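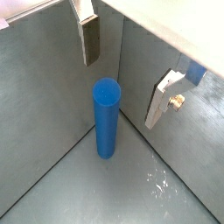

전기차·공유 모빌리티 > 자유게시판 > 카셰어링 이용 후기

아파트 단지에 카셰어링 거점 들어온다는데, 찬성하시나요?

작성자: 느린페달 | 2025년 8월 20일

안녕하세요, 늘 눈팅만 하다가 처음으로 긴 글 올려봅니다. 저희 단지에 Sistar라는 업체가 전기차 공유 거점을 만들고 싶다고 제안서를 넣었어요. 지상 주차면 두 칸을 내주면 거기에 완속 충전기를 달고 차를 두 대 세워두겠다는 내용입니다. 반납은 반드시 그 자리로 해야 하는 왕복형이고요, 아무 데나 세우는 자유반납은 아니랍니다.

저는 사실 솔깃했습니다. 남편은 회사가 멀어서 차를 매일 가지고 나가고, 저는 평소엔 버스로 다 해결하는데 한 달에 몇 번, 친정어머니 병원 모시고 갈 때나 큰 장 볼 때가 참 애매하거든요. 그때마다 택시를 부르자니 왕복에 대기까지 하면 금액이 만만치 않고, 그렇다고 그 몇 번 때문에 차를 한 대 더 사자니 보험료에 세금에 아까운 생각이 먼저 들어요. 그런데 단지 단톡방은 반응이 아주 싸늘합니다. 안 그래도 밤 열 시 넘으면 이중주차인데 왜 남의 회사에 자리를 주느냐는 거죠. 그 말씀도 틀린 건 아니라서 저도 마음이 왔다 갔다 합니다. 먼저 겪어보신 분들 이야기 좀 듣고 싶어요. 길어도 좋습니다, 저도 길게 썼으니까요 ^^

---

댓글

버스세번환승
어서 오세요, 첫 글 반갑습니다! 저희 단지가 올해 2월부터 똑같은 방식으로 하고 있어요. 업체는 Vidal이고 여기도 왕복형입니다. 결론부터 말씀드리면 저는 아주 만족하고 있어요. 처음엔 정말 말이 많았는데, 막상 써보신 분들이 하나둘 늘면서 분위기가 누그러졌습니다. 저희 윗집도 세컨드카를 팔까 고민 중이라고 하시더라고요. 그러면 오히려 주차 자리가 하나 느는 셈이잖아요. 다만 주말 오전은 예약이 진짜 빨리 찹니다. 어머님 병원이 평일이시면 크게 걱정 안 하셔도 될 것 같고, 토요일 진료면 예약을 한참 전에 잡아두셔야 마음이 편하실 거예요.

한밤의충전기
저는 반대쪽 경험이라 조심스럽게 적어봅니다. 저희도 비슷한 걸 했다가 일 년 채우고 접었어요. 차가 나빴던 건 아니고 충전 때문이었습니다. 앞사람이 반납하면서 케이블을 안 꽂아놓고 가면 다음 사람은 배터리 19% 남은 차를 받게 됩니다. 저 실제로 그 숫자 보고 주차장에 한참 서 있었어요. 아이 데리고 시댁 가는 날이었는데 말이죠. 고객센터에 전화하니 근처 급속충전소에서 충전하고 오면 이용 시간을 연장해 준다는데, 저한테 필요한 건 연장이 아니었거든요. 계약하실 때 이 부분을 꼭 물어보세요. 미충전 반납이면 앞사람에게 어떤 조치를 하는지, 뒷사람에게는 대체 차량을 주는지요.

느린페달 (글쓴이)
두 분 다 정성스러운 댓글 감사합니다. 케이블 이야기는 생각도 못 했네요. 제안서를 다시 읽어보니 '반납 시 충전 연결 필수'라고만 되어 있고 안 하면 어떻게 되는지는 한 줄도 없어요. 어머니 모시고 나갔다가 그런 일을 겪으면 저는 정말 당황할 것 같아요. 설명회 때 손 들고 물어보겠습니다.

골목주차장인
찬물 끼얹어서 죄송한데 저는 반대입니다. 주차면은 입주민 모두의 것인데 그걸 영리 업체가 쓰는 거잖아요. 입주민 할인 10% 해준다고 생색을 내던데 저처럼 안 쓰는 사람한테는 아무 의미가 없습니다. 차라리 자리 사용료를 제대로 받아서 관리비에서 빼주면 모르겠어요. 그리고 외부인도 앱으로 예약하면 단지 안으로 들어올 수 있는 것 아닌가요? 저는 그게 제일 찜찜합니다.

버스세번환승
골목주차장인님 말씀도 이해는 갑니다. 저희는 외부인 문제 때문에 입주민 전용으로 계약했어요. 가입할 때 동호수 확인을 거치고요. 대신 이용자가 줄어드니까 업체가 사용료는 못 내겠다고 해서 그건 양보했습니다. 둘 다 받아내는 건 쉽지 않을 거예요. 그래도 저는 주차면 두 칸이 그렇게 큰 희생인가 싶습니다. 몇 달째 안 움직이는 차가 단지에 한두 대가 아니잖아요. 타이어 바람 빠진 채로 서 있는 차도 있는데, 그런 차에는 다들 너그러우면서 여럿이 나눠 타는 차에만 엄격한 것 같아서 조금 서운해요.

골목주차장인
안 움직이는 차도 관리비 내는 입주민 차입니다. 비교가 안 맞아요. 입주민 전용이라면 제 걱정이 절반은 줄어드는 건 인정하겠습니다. 나머지 절반은 그대로고요.

초보운전5년차
저는 운전이 무서워서 오래 장롱면허였다가 Ellwood 공유차로 다시 시작한 사람입니다. 거점이 집 앞에 있으니까 차 없는 새벽 시간에 잠깐 빌려서 동네 한 바퀴씩 돌았어요. 처음 며칠은 단지 정문 나가는 것도 손에 땀이 났는데 지금은 고속도로도 탑니다 ㅎㅎ 전기차라 조용하고 언덕에서 뒤로 밀릴 걱정이 덜해서 저 같은 사람한테는 참 좋더라고요. 단점을 꼽자면 회생제동이 처음엔 울렁거려요. 어머님 태우실 거면 단계를 제일 약하게 바꿔놓고 출발하세요. 저희 엄마도 처음에 멀미하셨거든요. 그리고 뒷좌석 문턱이 높은 차종이 있으니 무릎 안 좋으시면 꼭 한번 미리 앉아보시게 하시고요.

느린페달 (글쓴이)
어머, 저희 어머니도 무릎이 안 좋으세요. 회생제동이라는 것도 처음 알았습니다. 혹시 요금은 다들 어느 정도 나오시나요? 제안서에는 시간당 요금이랑 주행 요금이 따로 적혀 있어서 계산이 잘 안 돼요.

한밤의충전기
요금은 업체마다 달라서 딱 잘라 말씀드리기는 어려운데, 병원 다녀오는 정도면 거리보다 시간이 돈입니다. 진료 대기하는 동안에도 요금이 계속 올라가니까요. 저는 그래서 반나절 요금제가 있는지부터 봤어요. 그리고 겨울에는 주행 가능 거리가 꽤 줄어듭니다. 제가 타던 차는 추운 날 완충해도 대략 200킬로미터 정도 뜨더라고요. 히터 켜면 더 빨리 줄고요. 시내만 다니시면 아무 문제 없지만 먼 길이면 넉넉히 잡으셔야 해요. 면책금 조건도 읽어보세요, 휠 긁힘은 빠지는 경우가 있습니다.

조용한모터
저희 옆 단지는 Itel 쪽이랑 이야기하다가 무산됐어요. 충전기 전기를 단지 공용 전기에서 따느냐 업체가 따로 끌어오느냐로 몇 달을 실랑이했다고 들었습니다. 공용에서 따면 공사는 간단한데 나중에 정산이 골치고, 따로 끌어오면 공사비 이야기가 또 나오고요. 느린페달님 단지는 어느 쪽인지 제안서에 있나요? 철거할 때 원상복구를 누가 하는지도 같이 보시면 좋겠습니다. 저는 찬성도 반대도 아니고, 시범 기간을 짧게 두고 해보면 서로 덜 싸우지 않을까 싶어요.

느린페달 (글쓴이)
찾아보니 계량기를 업체가 따로 단다고 되어 있어요. 원상복구는 '상호 협의'라고만 써 있네요, 이것도 적어갑니다. 시범 기간 의견 정말 좋은 것 같아요. 골목주차장인님 말씀하신 사용료랑 외부인 출입도 빼놓지 않고 물어볼게요. 반대하시는 이웃분들도 아마 같은 걱정이실 테니까요.

골목주차장인
그렇게 물어봐 주시면 고맙지요. 설명회 다녀오시면 답변 내용 좀 올려주세요. 저희 단지에도 곧 비슷한 제안이 올 것 같아서 저도 미리 알아두려고요. 그래도 제 표는 아직 반대입니다.

초보운전5년차
저도 후기 기다릴게요! 문턱 낮은 차종으로 넣어달라고 꼭 말씀해 보세요. 업체에서 차종은 의외로 잘 맞춰주더라고요.

---

이 사이트는 더 나은 이용 환경을 위해 쿠키를 사용합니다. 계속 이용하시면 쿠키 사용에 동의하는 것으로 간주됩니다. [동의] [설정 변경]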